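我的小账本，二月份

2/22/20

我学中文已经七年，但是用中文写关于钱的事情，还是第一次。如果有的词用得不对，请大家原谅。

上个星期股票市场不太安静，我的同事们都在谈亚洲的指数。我自己没有买指数，我手里只有一家小公司的股票，名字叫Ument，做包装材料的。我去年七月买了它，一共400股。那时候我觉得价格很便宜，现在我觉得，便宜也许有便宜的原因。

Ument的年报有353页，我用了三个晚上读完。说实话，前面的部分我读得很认真，后面的附注我读得比较慢，有些会计的词需要查字典。我最关心的是“应收账款”这一项。公司的销售增加了，可是收到的现金没有一起增加。这种情况不一定是坏事，有的客户付款就是慢，不过我会把它写在本子上，下一次报告出来的时候再比较。
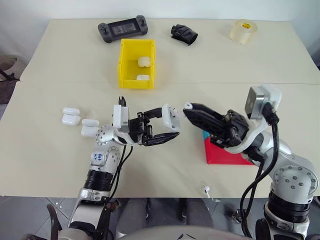

另外一个问题是债务。公司为了在Dreststead建新的仓库，向银行借了一笔钱，三年以后要还。年报里说利息是浮动的。我不太会预测利率，所以我做了一个简单的表格：利率不变，利润是多少；利率上升一点，利润又是多少。结果比我担心的要好，但是分红可能会减少。我本来打算用这笔分红付一部分房租，现在不敢这样计划了。

有一位读者留言问我，为什么不买大家都认识的公司，例如Tinder的母公司那样的。我的回答很简单：那一类生意我不懂，我连它的收入怎么计算都说不清楚。纸箱和胶带我至少看得明白。当然，看得明白和能赚钱是两件事，这一点我也在慢慢学习。

还有手续费。我现在用的券商是Oyelaran，每一次交易收固定的费用，对买得少的人不太合适。我给他们写了邮件，问有没有别的收费方式，还没有收到回信。在收到以前，我不打算再买，也不打算卖。

下一篇我想写怎么读现金流量表。如果你知道比较容易懂的中文书，请在下面告诉我书名，最好是例子多一点的那种。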